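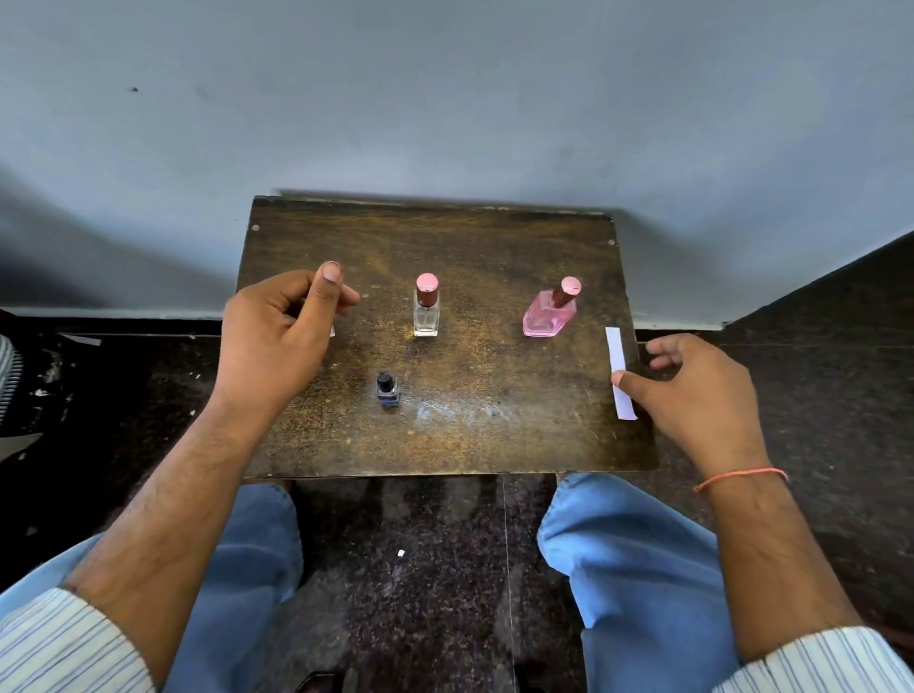

Kleiner Duft-Thread, weil ich gerade so Spaß daran habe: Ich sortiere endlich meine Parfums! Und zwar richtig, mit Papierstreifen und Notizheft. (1/8)

Angefangen hat alles im Februar. Da hat mir Aslak Grønli aus der Duftgruppe in Tveit ein Päckchen Teststreifen in die Hand gedrückt und gesagt: Sprüh nie wieder zuerst auf die Haut. Mann, hatte der recht. (2/8)

Früher habe ich mir im Laden drei Sachen aufs Handgelenk gesprüht und daheim nur noch Matsch gerochen. Mit den Streifen liegt alles schön getrennt, und ich kann nach einer Stunde noch mal zurück zum ersten. Riesenunterschied! (3/8)

Mein Ablauf zurzeit: ein Sprühstoß aus ein paar Zentimetern Abstand, Namen mit Bleistift ans trockene Ende, kurz wedeln, 17 Sekunden warten (fragt nicht, die Zahl hat sich so eingebürgert), dann erst riechen. Nach 5 Minuten wieder. Und am Abend noch mal, da wird es richtig spannend – die Kopfnote ist weg und plötzlich steht da ein ganz anderer Duft. (4/8)

Lieblingsmoment bisher: ein Duft, den ich seit Jahren als „zu süß“ abgestempelt hatte. Auf dem Streifen erst Bonbon, klar. Abends dann warm, ein bisschen Holz, fast wie der alte Kleiderschrank meiner Oma in Wastville. Ich hab den Streifen in ein Buch gelegt und das Buch riecht jetzt herrlich. (5/8)

Ein Tischchen braucht man dafür übrigens nicht. Ein altes Brett über die Knie, Flakons drauf, fertig. Ich mag das sehr, weil alles in Reichweite ist und man ganz ruhig sitzt. Kratzer und Flecken im Holz sind mir egal, das Brett darf nach Arbeit aussehen. (6/8)

Was ich noch nicht raushabe: Flakons, in denen kaum noch was drin ist. Leer machen oder für besondere Tage aufheben? Régis Besson schwört aufs Leermachen, weil der Duft mit so viel Luft in der Flasche irgendwann kippt. Ich bin da sentimental – beim letzten Rest werde ich immer geizig. Wie macht ihr das? (7/8)

Nächste Woche kommen die zitrischen dran, darauf freue ich mich wie verrückt! Falls jemand in Trikville einen Laden kennt, der Streifen auch in kleinen Mengen verkauft, schreibt mir gern. Online finde ich nur Packungen mit 500 Stück, und so viele Nasen habe ich dann doch nicht. (8/8)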